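MINUTES OF THE SHARED SPACES MEETING
Werkus, ground floor
December 10, 2019

Present: enough for a quorum, once the people by the coffee machine were asked to sit down.

1. Minutes of the October meeting

Approved, after the word "cabinet" was corrected in two places where it had been typed as "cabinets". There is one. This was discussed longer than needed.

2. The gray cabinet

The question carried over from October was whether the cabinet belongs to the lounge corner, and should hold snacks, or to the desk side, and should hold everything else. It currently has a bowl on it, which both sides claim as evidence.

The lounge side proposed the following: bowl stays on top, toward the right. Snack bags go in the lower drawer. The upper drawer stays shut until someone can say what it is for. The open shelf under the top was left for a later meeting.

The desk side asked that the carpet to the left of the cabinet be added to the discussion, as it has been serving as a third drawer for a while now. Agreed.

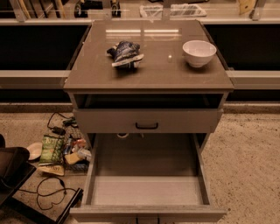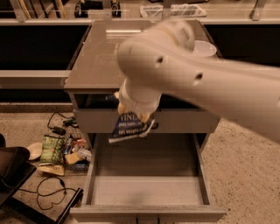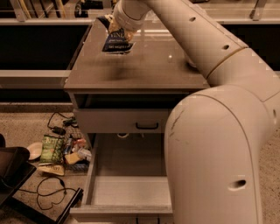
Lower drawer open, bowl on top:

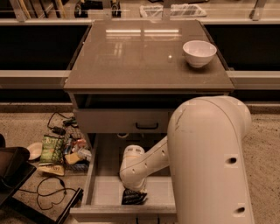
A member asked if chips count as snacks or as groceries. Ruled to be snacks. The same member asked about family-size bags and was ruled to be out of order.

It was noted that the glossy top shows every fingerprint and crumb in the building. Murby quoted 150 dollars for a fitted cover. The meeting felt that 150 dollars would buy a great many cloths, and one cloth was approved.

Decided: snacks in the lower drawer, bowl on top, drawer to be closed by whoever opened it. Cables to go back to the desk side. Vote carried, with 2 against, both on the question of the bowl.

3. Carpet cleaning

Liyanage can do the whole floor in January for just over 1000 dollars, furniture moved by us. Zaston is cheaper but wants the room for two days. Liyanage preferred. Everything on the floor has to be off it the evening before, and "off it" was defined, at the request of the chair, as not on it.

4. Labels

A label maker was requested for the drawers. Deferred. The last one was used to label the label maker and then could not be found.

5. Any other business

The radiator by the back door is still making the noise. The thermostat is still not to be touched.

Someone would like a second bowl. See item 2.

Meeting closed after an hour and 30 minutes, most of it item 2.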